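Date: 2019-04-11
Subject: Re: skirting heights in the Eston house plans

> The 1942 drawings give the ground floor skirting as 7 inches, but
> the joinery schedule for the same house says 5. Which one are
> people following? I would like to order the timber before September.

Follow the drawings. The schedule was typed up for the smaller Tautahi type and reused with only the title changed. Sheet 29 has the section through the wall at the correct height, and the note in its margin overrides the schedule.

Check the plaster line before ordering. If the plaster stops short of the floor you will need grounds behind the board, and their depth decides whether the architrave blocks sit flush. Mine were 62 mm wide and fixed with cut nails.

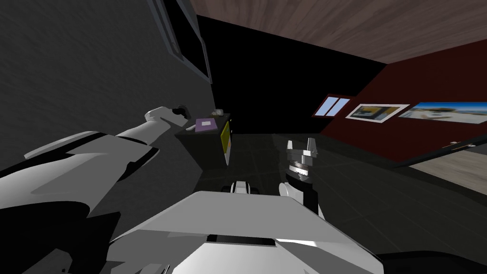

Rendered room with a low dark cabinet against the wall.

On paint, the first coat should go on the back of the boards as well, before fixing. I used Brorine primer and had no trouble with it. The Bornano one is thicker and fills the small mouldings - fine on a plain board, poor on this profile.

The upstairs rooms are a separate question. Sheet 29 does not cover them, and I have not found a section that does. If anyone has the first floor sheets, please post the numbers to the list.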